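Prikby opens two-handed teaching lab in Clindale for packing and bottling firms

For release: May

CLINDALE – Prikby, which makes software for teaching robots by demonstration, has opened a lab where packing and bottling firms can have their own staff show a two-armed robot how to do a job. The lab is in a former print works on the Fortin estate and takes its first paying customers this month.

Staff from a customer's own line sit at a control station and guide the robot's arms and hands through a task. The system records the movement of each joint along with the pictures from the robot's cameras, and the recordings are then used to train it to do the job by itself. No programming is needed from the person giving the demonstration.

Over the past winter and spring the company ran a trial with Dristunberg, a contract packer that handles household and personal care goods for other brands. Operators from Dristunberg recorded 3,227 demonstrations across 16 tasks. Most were small jobs that the packer still does by hand because the runs are too short to justify a dedicated machine: picking a bottle out of a tray, turning it label side up, passing it from one hand to the other, checking that a cap is seated, and laying the bottle in a carton.

"We had been asked for two-handed work more than anything else," said Kendra Bergeron, managing director of Prikby. "A single arm with a gripper will move a bottle from one place to another. Once you need to hold the bottle steady and do something to the cap, you want a second hand, and you want somebody who does that job every day to show the robot how they go about it."

Two ways of teaching

The lab offers two methods, and customers can use both on the same job.

In the first, called hand guiding, the operator takes hold of the robot's forearms and moves them directly. The motors go slack enough to be pushed but still carry the weight of the arm. Hand guiding suits large, slow movements, such as reaching across a table or setting the angle from which a carton is approached. It is quick to learn. It is less useful for the fingers, which are hard to place one by one when both of the operator's hands are already busy holding the forearms.

The second is remote control. The operator wears a pair of gloves and sits a short distance from the robot, and the robot's fingers and arms follow. Cameras carried on the arms give a close view of whatever is being held, which the operator can bring up on a screen when a finger or a label is hidden from the seat. Remote control takes longer to get used to. During the Dristunberg trial new operators were given roughly 40 minutes of free practice before anything was recorded, and most asked for a second session.

Prikby's training staff found that the first recordings of any task were seldom the ones worth keeping. Operators tended to start by copying what they thought a robot ought to do, with stiff movements and long pauses. After a while they went back to handling the goods as they would on the line, and the recordings improved.

"People would apologise for doing it their own way," said Folke Söderlund, who leads training at the lab. "One operator always rolls the bottle a little into her palm before she grips it. She thought that was a bad habit and tried to leave it out. We asked her to put it back in. With the roll, the fingers end up in the right place, and without it the grip was poor about as often as it was good."

Failed attempts are kept too. If a bottle slips or a carton flap closes early, the operator is asked to carry on and recover, and the recovery is recorded as part of the same demonstration. Attempts where the operator gives up are marked and stored separately.

What the trial covered

Of the 16 tasks in the trial, 11 are now run by the robot without an operator at the controls, at speeds that Dristunberg regards as useful for short runs. Three more work but need a person standing by. The remaining two, both involving thin plastic film, have been put to one side. Film sticks to itself and to the fingers and looks different every time it is picked up, and more demonstrations did not help as much as the team had hoped.

Bottles with slick, rounded shoulders were the next most difficult. The trial team settled on a hold in which one hand takes the neck and the other supports the lower body, and operators were asked to use it whenever a bottle had to be turned. Bottles with wide caps needed extra recordings, as operators did not agree on where the fingers should sit near the cap and the robot learned a muddle of several grips. The answer was to have the operators talk it over first, choose one grip, and record the task again from the start.

Dristunberg's line manager, Armindo Marinho, said the packer had gone in expecting to hand over a list of instructions.

"I had written it all down, step by step, four pages," he said. "They hardly looked at it. They wanted the people from the line, on the gloves, with real stock. I lost two good packers for a week and a half, and I grumbled about it at the time. But we got a robot that handles our bottles the way we handle them, and when the customer changed the cap on one of them we sent somebody back for an afternoon and that was that."

Dristunberg will install one two-armed unit at its own site over the summer. It plans to keep using the lab for new tasks, so that teaching does not take up space on the packing floor.

How a booking works

A booking normally begins with a half-day visit, in which lab staff look at samples of the goods and agree with the customer which parts of the job are worth teaching. Customers are asked to bring stock in the condition it reaches the line, including its outer packaging, and to include a few damaged or badly labelled items if these turn up in normal work.

Recording sessions run in the morning from 8.30 to noon and in the afternoon from 1 pm to 4.30. Operators change over every half hour, as the gloves are tiring on the wrists. A simple task such as turning and placing one type of bottle usually needs up to 280 demonstrations. Tasks with several types of container, or with a carton to be opened, need more, and lab staff will say so at the first visit if they think a job is beyond what the system can learn at present.

Recordings belong to the customer. Prikby may use them to improve its general software only where the customer has agreed to this in writing, and a customer may have its recordings deleted at the end of the work. Camera pictures that show operators' faces are blurred before they are stored.

Safety arrangements differ between the two methods. During hand guiding, speed and force are held low and a second member of staff keeps a hand on the stop button. Under remote control, the operator has a foot pedal, and lifting the foot stops both arms where they are. The robot does not let go of what it is holding when it is stopped, a change made during the trial after operators complained about dropped bottles.

The lab has space for two teaching stations, of which one is in use now. The second will be fitted out in the autumn and will be meant mainly for heavier goods such as refill pouches and small drums. Prikby has taken on five people in Clindale to run the lab and expects to recruit two more trainers. No experience of robotics is needed for the trainer posts, though applicants should have worked in packing, assembly or a similar hands-on job.

"Folke came to us from a bakery," said Ms Bergeron. "He knows what it is like to be shown a job badly. I would sooner have that than another engineer in the room, and we have plenty of engineers."

Open afternoons for local firms will be held through the early summer. Visitors can try the gloves and may bring one product of their own to handle. Places are limited to six at a time and should be booked ahead through the lab's front desk.

Notes to editors

Prikby develops software for teaching robots by hand guiding and by remote control. It does not make robot arms or hands, and its software works with equipment from several makers.

Dristunberg is a contract packer of household and personal care goods.

The Fortin estate is on the eastern side of Clindale. There is parking at the rear of the building, and deliveries of sample stock are accepted until 3 pm.

Interviews with lab staff and with operators who took part in the trial can be arranged through the Prikby press office. Filming is possible when no customer work is under way. 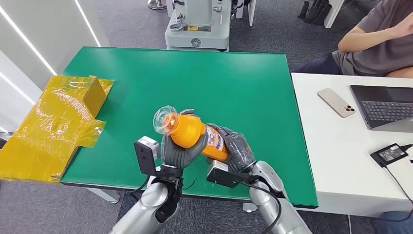
Josée Zacharias: My worry with the gloves is what happens when your best packer and your second best packer do the job in two different ways and both are right. Having them agree on one grip beforehand makes sense for bottles, but I'd like to know whether the left-handers got a say in it. Could we bring one of each to an open afternoon?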